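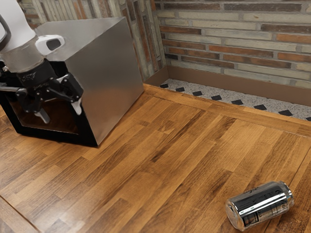 The simulated arm at the steel unit, gripper open. Render: Kelaleck.

Teaching the arm from the other side of the screen

Kelaleck keeps its demonstration work in simulation for as long as it can. Morenike Effiong runs the teleoperation side of the company's Ivell project, in which people drive a rendered arm through household tasks and a policy is trained on the recordings. Halvard Lie writes the environments. I spoke to both of them on one call in October, mostly about the oven door.

"A door is a hard thing to drive," Effiong said. "In free space the operator moves a hand, the arm follows, and a small error costs nothing. Once the fingers are on the handle, the handle can only travel on its arc. If your hand leaves the arc, you are asking the controller to bend steel."

The operators hold a tracked hand controller with a trigger for the gripper. Its motion is scaled down before it reaches the arm, and a clutch button lets the operator stop, bring the hand back to a comfortable position and carry on. Effiong's group tried a direct one-to-one mapping first. The approach phase got faster and the contact phase got worse, and they dropped it.

There is no force feedback. I asked whether this was a cost decision.

"Partly," she said. "We had a feedback device from Gunier on loan. The operators liked it. But the policy never receives what the operator felt through the device. It gets the wrist camera, the scene camera and the joint states. If a person solves the task by feel, the recording is missing the information that person used."

Instead, operators see the same camera views that the policy gets, with no extra angles. New operators object to this. Effiong described it as the one rule she does not negotiate.

The project has 1243 recorded demonstrations of the door task. Of these, 443 were rejected. Some failed outright, but most of the rejected ones reached the goal. Asabe Ekwueme, who reviews the recordings, throws out any run with a long pause in contact or a second grasp on the handle.

"A pause is a person thinking," Effiong said. "The learner sees a state where the right action is to do nothing, and the next frame is the same state with the same answer. Then you get an arm that stops at the handle and stays there."

Lie puts part of the blame for the early failures on his own side. The hinge in the first version of the environment had almost no friction, and the door would swing away from a light touch. Operators learned to flick it. "They were very good at it," he said. "It was a fine strategy for a hinge that does not exist." He added damping, fixed the handle contact model, and the team discarded everything recorded up to then. He would not say how much that was.
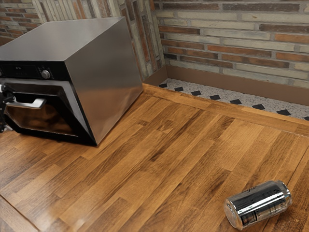
Page last changed: 2021-11-29

Lie renders brick, wood grain and polished metal in more detail than the physics requires. The reflective parts matter most to him. A brushed side panel changes brightness as the viewpoint moves, and a drink can lying on its side is mostly highlights. In his view a policy trained on flat gray shapes learns to trust edges that will not be there later.

He also leaves objects in the scene that have no part in the door task. The can is one. "The door policy should ignore it," he said. "If you remove it and the success rate changes, you have learned something unpleasant."

Had they run that test?

"Yes. With the can removed, the first policy got worse. It had been using the can to work out where it was. We now randomize the can's position on every reset, and the difference is gone."

The evaluation set is 600 resets, fixed in advance and never shown to operators. The first policy trained on the reviewed data completed 329 of them. Effiong gave me the number without being pressed and would not give a later one, because the evaluation script was changed afterward and the two results cannot be compared.

We talked for a while about kinesthetic teaching, where a person takes hold of a real arm and moves it through the task. Annag Hepburn, a former colleague of both, runs a physical cell that way at Babalola, and Lie thinks it suits doors better than a controller does – the hand finds the arc with no mapping in between. Effiong agreed about the motion and disagreed about the pictures. "Her arm is in every image, up to the elbow," she said. "You replay the trajectory with nobody in view and record the images then, fine. Now every demonstration takes twice the robot time, and the replay has to succeed as well."

The next item on the Ivell list is correction. An operator watches the policy run, takes over when it drifts and hands control back once it has recovered. Effiong expects the handover to be the difficult part. The operator's controller is rarely in a pose that matches the arm at the moment of takeover, and the first few steps after the switch tend to jerk. Lie has a blending filter for this in testing. Effiong has asked him to log the raw commands as well, and he had not done so when we spoke.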